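Student Project Report

Fuel Use of an Old Hatchback Before and After Carburetor Service

Mwende Mrema, second year, Vehicle Technology
Supervisor: Mwanaisha Mugo
Handed in Tue 13 September

1. Why I chose this subject

My uncle has a small hatchback with a carburetor, and he drives it every day between Kirkach and the market road at Osei. He complained for a long time that it drinks too much fuel and that it hesitates when he pulls away from a stop. In our course we learn mostly about fuel injection, and the carburetor gets one afternoon. I wanted to understand it better, and my uncle wanted a cheaper trip to work, so the subject was convenient for both of us.

The question of the project is simple. How much fuel can be saved on such a car by cleaning and adjusting the carburetor, without replacing any big part?

2. The car

The engine is a four-cylinder with a single carburetor and manual choke. The distributor has contact points, which I checked before the test so that ignition would not disturb the results. The tires were set to the pressure on the door sticker. The air filter was already new in the spring and I left it in place for the whole project.

The odometer works but the trip counter does not, so I wrote down the full reading at each fill.

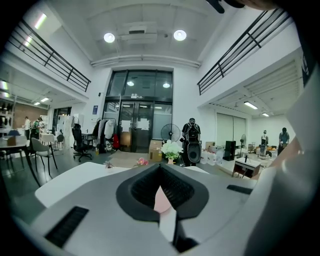 The choke cable was stiff and did not return completely when the knob was pushed in. I noticed this on the first day, but I decided not to touch it until the first measurement was finished. My uncle was not happy to wait, but otherwise I would have no fair starting point.

3. Method

I used the full tank method. The tank is filled until the pump clicks off, the car is driven, and then it is filled again at the same pump. The liters in the second fill are the fuel used. I always used the pump at the Ustness station that is nearest to the road, since the ground there is level.

The route was from Kirkach to Osei and back, with the same driver and only the spare wheel and jack in the trunk. Each test was 358 kilometers long, spread over several days in August. I made 2 tests, one before the service and one after it. My uncle drove and I sat beside him with the notebook. We agreed to keep to 78 km/h on the open part of the road, which he found very slow.

4. The service

The carburetor came off in one morning. I took photos of every hose before I removed it, and I recommend this to anybody who does it for the first time. Inside the float bowl there was brown dirt, and one of the jets was partly blocked. I cleaned the jets with carburetor cleaner and compressed air. I did not use wire, because it can scratch the brass and change the size of the hole.

The gasket set was ordered from Stuvus. It came with one wrong gasket, and I had to cut this one myself from gasket paper. The float level was too high, so I bent the small tab on the float arm until it agreed with the manual. After that I freed the choke cable with light oil and moved the clamp a little.

The idle mixture was set with the engine warm. I turned the screw in until the engine began to run badly, then out again until it was smooth, and corrected the idle speed at the end.

5. Results

The first test used clearly more fuel than the second. The saving was over 2 liters for the whole distance. This is less than I hoped for, but my uncle says the car now pulls away without hesitation, and for him this was the bigger problem.

I can't say which part of the work gave the saving. The float level, the dirty jet and the choke were all corrected at the same time. Also the weather was a little warmer during the second test, and a warm engine needs the choke for a shorter time in the morning.
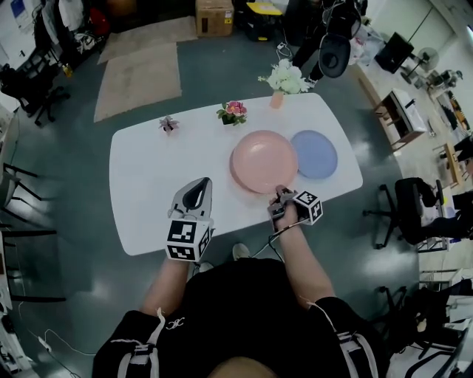 Mwanaisha Mugo remarked, when she read my draft, that I should have repaired the choke first and driven one test with only this change. In her opinion a choke that stays partly closed can explain most of the extra fuel on short trips, and the dirty jet would rather make the mixture too lean. I think she is right about the jet. I had written that it was a cause of high consumption, and I have taken this sentence out.

She also asked how I know that the tank was equally full each time. The pump clicks off at slightly different points, and the error can be perhaps half a liter in each direction.

6. What I would change

With more time I would make three tests for every condition and change one thing at a time. I would also repair the trip counter. The spark plugs should be photographed before and after, as their color tells something about the mixture, and I only remembered this when the old ones were already cleaned.

The old gaskets and my notebook are in the cabinet in the engine workshop, second shelf.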